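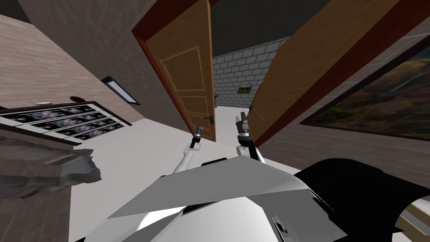 4 双扇门开启状态对相邻房间语声传递的影响

4.1 问题的提出

住宅声学的文献里,门几乎总是关着的。实验室测隔声量时门扇要压紧密封条,现场测试时也要求测试人员先把门关好再开声源,规范里的限值同样以关门状态为前提。可是住在房子里的人并不这样用门。第3节的入户问卷显示,起居室与走廊之间的门在白天大多处于某种半开的位置,到了晚上才真正合上。半开的门究竟放过多少声音,放过的又是哪一段频率,这个问题几乎没有系统的数据,我们觉得它非常值得做,做起来也比预想的有趣得多。

双扇门尤其如此。单扇门打开时,缝隙总是出现在锁的一侧,声音绕过门边,路径比较容易推断。双扇门的缝隙出现在洞口中间,两扇门的角度又可以互不相同:一扇大开、一扇不动,或者两扇都只推开一点。同样的开口宽度可以由许多种角度组合得到,而这些组合在听感上差别很明显。Dircombe 的一位住户在访谈中告诉我们,她家习惯把左扇留着不动,只开右扇,“这样厨房里的广播听得清,但不吵”。这句话后来成了本节实验设计的出发点。

4.2 测点与设备

测量在 Dircombe 老城区的 40 户住宅中进行,均为砖砌内墙、木楼板,起居室与走廊之间装有双扇平开门。多数房屋属于同一时期的 Bakalis 住宅区,户型相近,但家具、地毯和窗帘的差异很大,这恰好给了我们一个检验结论稳健性的机会。

声源为一只指向性接近人声的小型扬声器,放在起居室中离门洞两米处,高度与坐姿时的嘴部相当。接收端使用 Flemeo 便携式声级记录仪,在走廊内布置三个测点,分别正对门洞、偏向左侧和偏向右侧。每个测点都要记录背景噪声、稳态噪声和一段朗读语音。朗读材料由同一位播音员录制,语速平稳,内容取自一本旧的园艺手册,测量人员很快就能把其中关于修剪醋栗的一段背下来。

门扇角度用贴在地面上的量角纸读取,从全闭到全开分为七档,左右两扇独立设置。考虑到入户时间有限,我们没有穷尽所有组合,每户选取对称开启、仅开左扇、仅开右扇三个系列,再加上住户自己报告的“平时的位置”。最后一项完全由住户动手摆放,测量人员只负责记录角度。

剔除有交通噪声干扰、楼上走动和中途有人敲门的记录后,共得到有效样本 3005 条,其中 1278 条来自对称开启系列。全部数据用 Wodeck 软件包处理,按三分之一倍频程计算起居室与走廊之间的声级差。

4.3 门洞几何的简化

计算模型把门洞处理为墙面上的矩形开口,两扇门处理为绕竖直轴转动的刚性薄板,门框则作为开口四周的突出边缘。门框在以往的模型中常被省去,我们保留了它,理由来自现场:老住宅的门框相当厚,门扇小角度开启时,门板边缘与框之间会形成一段狭长的通道,高频成分在其中明显衰减。图4的渲染场景中也有这样一处门洞,门框为深红褐色,两扇门之间留有缝隙。颜色自然不参与计算,模型需要的是框的深度、门扇的厚度和转轴的位置。

门扇表面的吸声系数取为常数。我们试过给漆面和裸木赋予不同的数值,结果的变化小于测量的重复性误差,于是放弃了这一区分。门底与地面之间的缝隙保留在模型中,它在全闭状态下是最主要的漏声途径,一旦中缝打开,贡献就迅速退居次要。

4.4 结果

最令人兴奋的结果出现在小角度区间。从全闭到第一档,正对门洞测点的声级差下降得非常快,此后曲线逐渐变平,最后两档之间几乎分不出高低。换句话说,把门推开一条缝,对声音而言已经完成了大半个“开门”。住户对此早有体会,访谈中有好几位提到,孩子睡着以后门只要没有关严,电视的声音就和敞着门差不多。

频率特性同样值得细看。500 Hz 以下,三个系列的曲线基本重合,波长与门洞尺寸相当,声波绕射充分,门扇朝哪个方向偏并不重要。500 Hz 以上,曲线开始分开。对称开启时,两扇门像一只浅浅的喇叭口,把声能集中在走廊正中;只开一扇时,打开的门板起到反射面的作用,声能偏向一侧,另一侧则出现一块相对安静的区域。偏左与偏右测点之间的差异在辅音所在的频段最为突出,而辅音正是言语可懂度的关键。

那位住户的说法因此得到了很漂亮的印证。她家的厨房位于走廊一端,保留左扇、打开右扇之后,朗读语音在厨房门口的清晰度与双扇全开时接近,总声级却低了一截。我们把这组曲线带回去给她看,她的反应是:“我就说嘛。”

住户自选位置的数据较为分散,但有一个倾向十分清楚:多数家庭选择不对称开启,而且同一户的不同成员摆出的角度相差不大。Nassoro Mutiso 在分析访谈录音时注意到,住户解释这一位置时很少提到声音,更多说的是穿堂风、走廊的光线,以及端着托盘能不能侧身过去。声学上的好处似乎是顺带得到的,住户自己未必意识到。

4.5 模型与实测的比较

在中频段,简化模型与实测符合得相当好,对称开启系列的曲线形状几乎可以直接叠上去。偏差主要集中在两处。一处是低频,走廊本身的驻波使个别测点的读数起伏较大,模型没有包括走廊的有限长度,无法再现这些峰谷。另一处是全闭状态,模型预测的隔声效果普遍偏高。Sotiris Politis 逐户检查了门扇的闭合情况,发现许多门因木材变形,上角与门框之间留有细缝,有的能塞进一张明信片。把这一缝隙补入模型后,偏差明显缩小,但各户缝隙的形状差异很大,用统一的参数描述并不合适,文中给出的仍是未经修正的曲线。

地毯的影响比我们预计的要大。铺有厚地毯的走廊里,左右测点的差异更加鲜明,反射声减弱之后,门扇的导向作用便显露出来。硬质地面的走廊则把这种差异抹平了一部分。若要把本节结论用于改造设计,走廊的地面做法应当与门一并考虑,单独讨论门扇角度容易高估其效果。

4.6 适用范围

以上结果适用于砖墙、实心木门扇的双扇平开门。玻璃门扇和推拉门不在样本之内,前者的面密度与振动特性不同,后者的缝隙位置也完全是另一回事。测量集中在 5 月,各户窗户的开闭情况不一,我们统一要求测量期间关窗,因此通风状态下的背景噪声没有得到反映。夏季开窗时,走廊中的语声是否还能保持这里测得的清晰度,需要补测。Bakalis 住宅区有几户已经答应让我们再去一趟,其中一户还提出要换一本书来朗读。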